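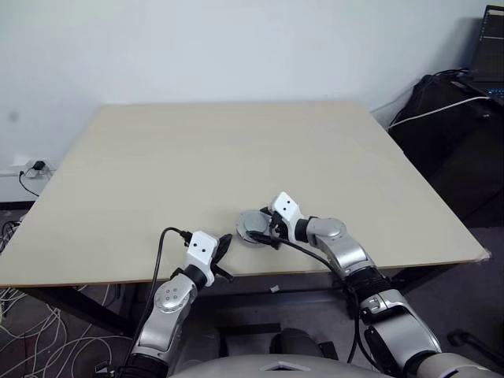 Studio Notebook, Mastering Room
2021-12-03
3 min read

Entry prepared by Ramesh Dwivedi for the Foditska single, "Dultora," second mastering pass.

The revised stereo mix was received from Hoekstra this morning and loaded without errors. The lead vocal has been raised in the second verse, as requested after the first pass. The bridge is unchanged.

The low end was reviewed first. A buildup remains near 800 Hz in the guitar bus, most evident when the backing vocals enter. A narrow cut at 828 Hz cleared the words but thinned the snare. The cut was moved to 960 Hz and made shallower, and this setting was kept. A small lift at 2000 Hz was tried on the chorus and removed after two listens. The singer's consonants became tiring at normal volume.

The fade at the end of the song is too short for the single version. Stisano, the label, has asked that the last piano chord be allowed to ring out in full. The radio edit keeps the earlier ending.

Limiting was held lighter than on the April single. Colleagues comparing the two should match levels before forming an opinion.

Outstanding items: the instrumental version has not been delivered. The spelling of the second writer's name differs between the session sheet and the label copy and must be confirmed before the codes are entered. The vinyl cut will need a separate master with the sibilance in the last chorus treated by hand.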